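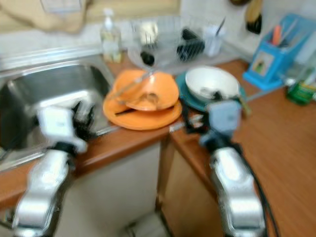

Section 4. Entering your wagons and track in Piltine

By now Piltine is installed and you can log in, so this is where it starts to feel like your own railway! Set aside a quiet morning. You will need your wagon list, your track plan and the last inspection sheets for both.

Adding the wagons

1. Open Fleet and choose New register.
2. Type the name of the line. Accents are fine, so Ağca can be entered as it is spelt.
3. Choose Import and pick your wagon list. A register holds up to 388 wagons.
4. Match each column in your list to a Piltine field. Wagon number, year built and last overhaul must be filled in. The rest can wait.
5. Press Check. Rows with a fault move to the top, with the faulty cell outlined.
6. Put the faults right and press Save.

Note: leading zeros matter. If your wagon numbers begin with 0, set that column to Text before you import.

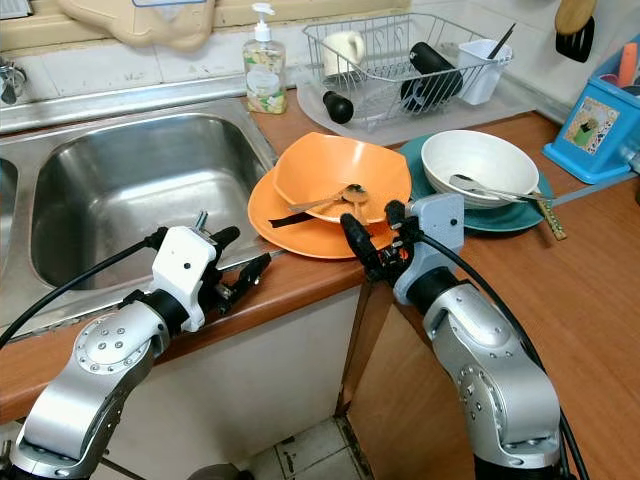 Next comes the track, which most people find quicker than the wagons. Piltine treats a line as a chain of sections, and each section carries its own age, rail weight and speed limit. You can make sections as long or as short as you like, though a section should not run through a junction.

7. Open Track and choose Draw from plan.
8. Click the start of the line, then each junction, then the end.
9. Give every section a number. We like to go up in tens — it leaves room for a new siding later.
10. For each section, enter the year the rail was laid and the year the sleepers were last replaced. These are often quite different, and Piltine makes very good use of the gap between them.

Caution: deleting a section also deletes its inspection history. Use Retire if the track has been lifted but you want to keep the record. 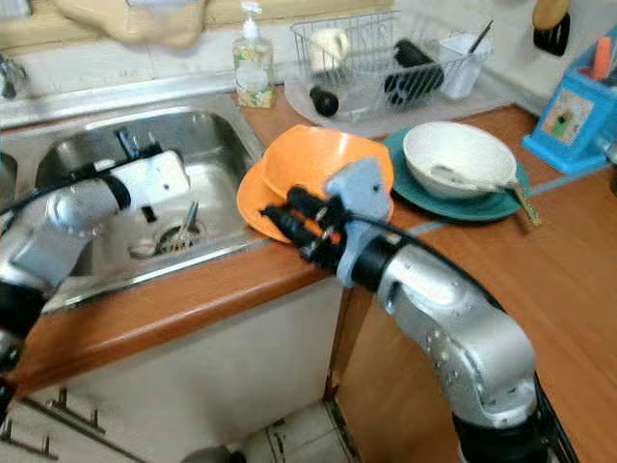
Ağca, 2 Sep 2021

Changes to this section of the guide. The Lito handset now sends inspections straight to the register, so the old cable transfer has been taken out. Error 344 (section number already in use) has been added to the list in Section 9. Ketex users moving over to Piltine should still export their records first and follow the steps on page 68.

Pairing a Lito handset

11. Switch on the handset and hold Menu until the light flashes.
12. In Piltine, open Devices and choose Add.
13. Type the code shown on the handset and press Pair.
14. Walk to any section, record a test inspection and look for it under Recent. It's a lovely moment when it pops up!

Note: handsets paired before the February update must be paired again.

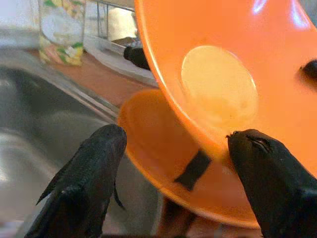 Condition colours are worth getting right before you plan any repairs. Green sections are sound, yellow ones need watching, and orange ones join the repair backlog with a cost beside them. Open Display, choose Colours and look at the orange swatch: you want a bright, full orange like the bowl in the photo. If yours has drifted towards the pale, creamy yellow of the round base on that bowl, raise Saturation until orange and yellow are easy to tell apart. Then do the same on the Lito, under Screen.

15. Open Backlog and choose Build list.
16. Sort by Cost or by Risk. Try both, they can tell very different stories about the same line.
17. Enter next year's repair budget and press Share out.

Piltine marks the jobs the budget will cover and carries the others forward. To move a job up by hand, drag it and press Lock.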